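Jun 26, 2023

Up too late again with the Grultside papers. Writing this fast before I lose the thread.
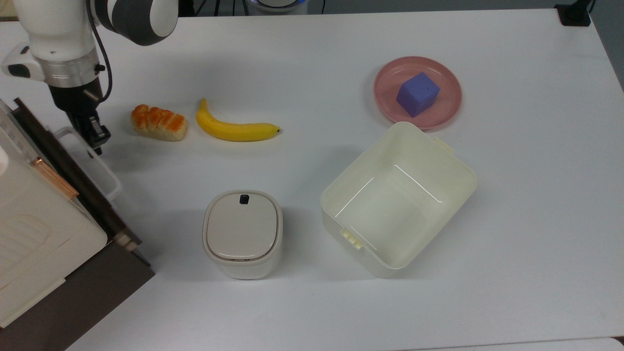
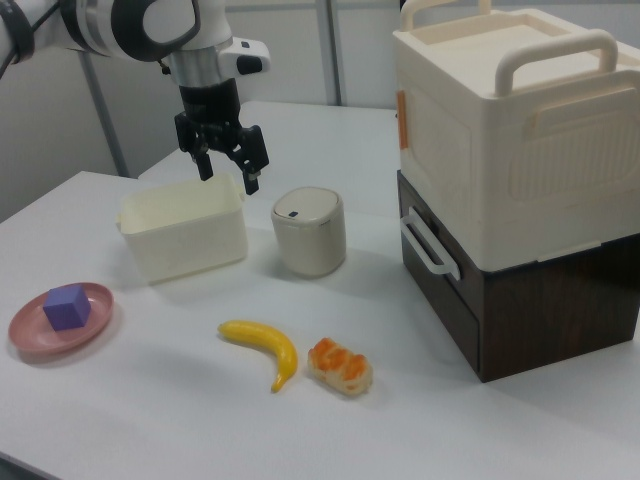

Photos: Kalkidan Ejigu

Box 13 done, finally. Nearly all of it coal receipts, then at the very bottom the signal log from December. Pencil, awful handwriting. Whoever kept it pressed so hard the back of each page is easier to read than the front.

So — the Grultside left Plostitz with the convoy, 16 ships, two escorts. Fog the first night. Lost sight of the Clukuvar before midnight and the captain wouldn't use the searchlight. I had always read that she turned back with engine trouble. Log says no. Log says she was ordered back, and the order came by lamp, and teh signalman wrote it down twice. Why twice? Adanech thinks he missed part the first time. Could be. I think he didn't like it.

Mulugeta Gebremichael phoned at lunch. Wants the crew list by Friday, not going to happen. I have 38 names and no ages for most of them. One stoker is down under two spellings and may be two men. Told him so. He said put both. Fine, both.

Must ask Gebremedhin about the Hyvönen chart. He swears the minefield is marked on it farther east than in the printed history. If he's right the course makes sense, the long dogleg south, all that wasted coal. If he's wrong then the captain was lost and the log is covering for him. Not sure which I want.

Read the burial entry again. Three lines. Position, time, a name. Then straight back to wind and barometer. Had to get up and wash the dishes after that.

Tomorrow: box 14, call the archive about copies, find my good magnifer. Buy pencils. Write to Adanech about the lamp order, she'll want the exact wording.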